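Idel Insulated Screwdriver, reviewed by Kirsty Rakena
Aug 6, 2021

I bought this in July to replace a Donati I'd had for 12 years. The Donati still turned screws, but the grip had gone sticky and it left marks on my hands. The Idel cost $27 at the hardware store, and the Sustura next to it was $40.

The handle is thick. I have small hands and it took me a day to get used to it. After that I liked it, mostly for cabinet hinges, where I used to lose my grip on the last turn. The tip fits tight in older slotted screws and didn't chew up any of the brass ones on my hall closet. 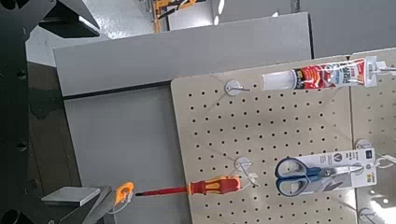
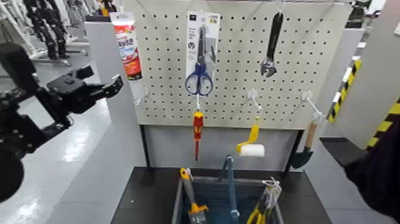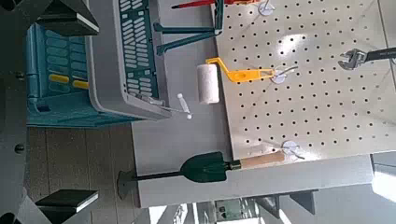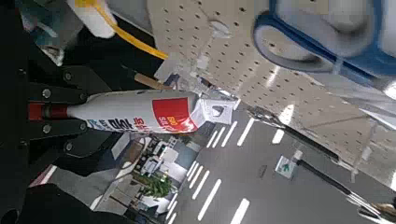 Red and yellow screwdriver, pegboard tools, paint roller, and a tube of sealant.

The long shaft helps when reaching into outlet boxes, with the breaker off. It is a nuisance under a sink. I went back to a stubby Plemamov for the trap bracket because the Idel hit the cabinet floor every time.

Insulation has one small nick after four weeks, from my own carelessness with a staple. I won't use it near anything live now, and I wasn't planning to before. Check yours before each job.

It doesn't come with a case. The store took returns for 30 days with the receipt, but I'm keeping mine. Four stars. I'd buy it again at the same price, though I would not pay Sustura money for it.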